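Faltberg (picture series)

Faltberg is a series of digital paintings by the illustrator Jana Ruppert. It shows the rooms, roads and inhabitants of a mountain town of the same name, which exists only in the pictures and in the short captions that go with them. The series was begun as a set of pencil studies and moved to digital painting with its fourth picture. It has been shown online and in two printed collections, both published by Brandes.

Background

Ruppert trained as a stage painter and worked on theater backdrops before turning to illustration. The first Faltberg studies were made in May, between two stage jobs, and were not meant for publication. They show a giant asleep under a railroad bridge, drawn from several angles. Ruppert later used the same giant in the first finished painting, "The Lodger," where he fills the whole lower half of the picture and the town is built on his back.

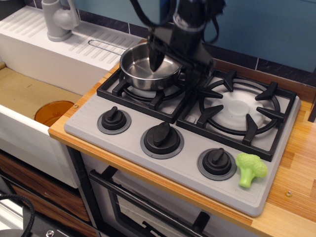 The early paintings are dark, with one light source, usually a window or a lamp. From "Night Market" onward the colors become lighter and the figures smaller. Ruppert has said that the change came from working on a larger screen, which made it easier to place small figures in a wide view.

Method

Each painting starts as a rough drawing on paper, which is scanned and painted over in layers. Ruppert keeps the number of layers low and merges them often, so few of the paintings can be taken apart again afterward. Textures are painted by hand. The largest work, "Flood Year," contains 257 separate figures, each with its own sketch.
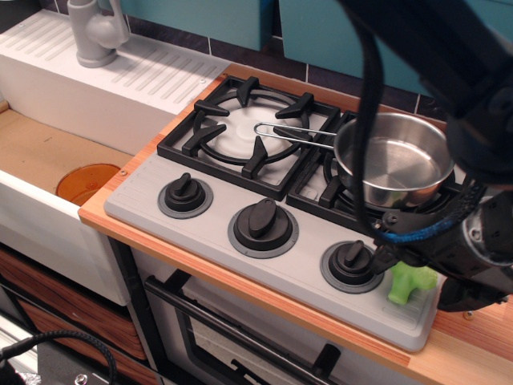

Scale is the main subject of the series. Many of the paintings place ordinary household things beside figures who are far too large or too small for them, and the captions rarely say which of the two is the wrong size. Ruppert's preferred models for this are toys, as their parts are simplified and often oversized. A play stovetop such as the one seen here, with three black knobs along the front and the middle one the largest, has the kind of proportions she looks for. In "Kitchen of the Doser," a cooktop of this sort is painted as a town square, and its knobs serve as bandstands.

Recurring figures

The Doser is a tall, hooded creature who measures out sleep to the people of the town with a spoon. It appears in nine paintings and is never shown from the front. The Lodger is the giant of the first picture. A third figure, a woman with a ladder, has no name in the captions and is known to readers as the Surveyor.
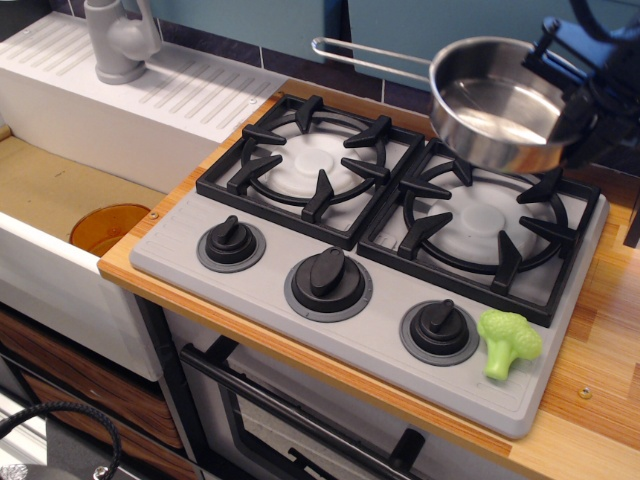
Entry written by Kamil Vávra
Edited by Kerstin Reuter
Last revised August 13, 2026

Publication

The first collection, "Faltberg: Rooms," was printed in an edition of 1,000 copies. The second, "Faltberg: Roads," added the pencil studies and a folding map drawn by Teodor Nyberg. The map does not agree with the paintings in several places, most clearly in the position of the railroad bridge, and Ruppert left the differences in.

See also

Gridville (picture series)
Stage painting
Ute Bauerfeind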